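Search this forum
Search Advanced

Near miss quotas: does anyone believe these numbers?
Posted August 26, 2019 by Dagim Abera

Our site in Hollholm just brought in a rule that every crew turns in five near miss reports a month. Management got the idea from a consultant at Plolov, who showed a slide where reports went up and injuries went down. I asked how many sites were on the slide and he moved on to the next one.

We had 10 reports in all of last year. Last month we had 54. I read every one of them. 27 were some version of "saw a cord on the floor, moved cord." Are we supposed to be safer now?

draswood_rigger
Give it time. Ours started out as junk too. By the second year people were reporting real stuff, like a guard that kept working loose on the infeed side. You have to get folks in the habit first.

Dagim Abera
How do you know the guard wouldn't have been reported anyway? Somebody always told the foreman about that kind of thing at our place. The quota gets it written down on a form, fine, but then I have to find it under a pile of cords.
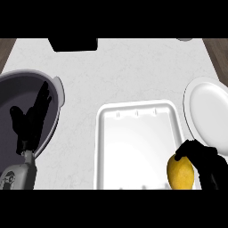 And my other problem is that the forms have no box for what was done about it. So the count goes on the board by the time clock and the hazard stays where it was. I've asked for the box twice.

pressbrake_pete
Quotas are a way for the office to look busy. We dropped ours in October and our recordables didn't budge either way.

draswood_rigger
Pete, one shop with a flat line doesn't show anything. How many recordables do you even get in a year?

pressbrake_pete
Two or three.

draswood_rigger
So it could double and you'd call it a bad winter. Same goes for the Plolov slide, I'll give Dagim that much.

mk_qudah
I'm at Qudah, on the warehouse side. We pay out a gift card for the most reports. Guess who wins, it's the same guy every month and he works at a desk. I'd take the quota over the gift card but I wouldn't pick either one.

Dagim Abera
What would you pick?

mk_qudah
Supervisor has to answer each report in writing within the week, even if the answer is no. We tried it on one shift. Fewer reports came in and they were longer. Can't tell you if anybody got hurt less, it ran four months and then the supervisor transferred.

draswood_rigger
Fewer reports would get you chewed out here.

Dagim Abera
Same here, that's what bugs me. I'm going to ask for the written answers anyway and see if they'll let one crew skip the quota. Does anyone have a form with a follow-up box they can post?

pressbrake_pete
I have our old one at work. It's ugly but it has the box. Will dig it out.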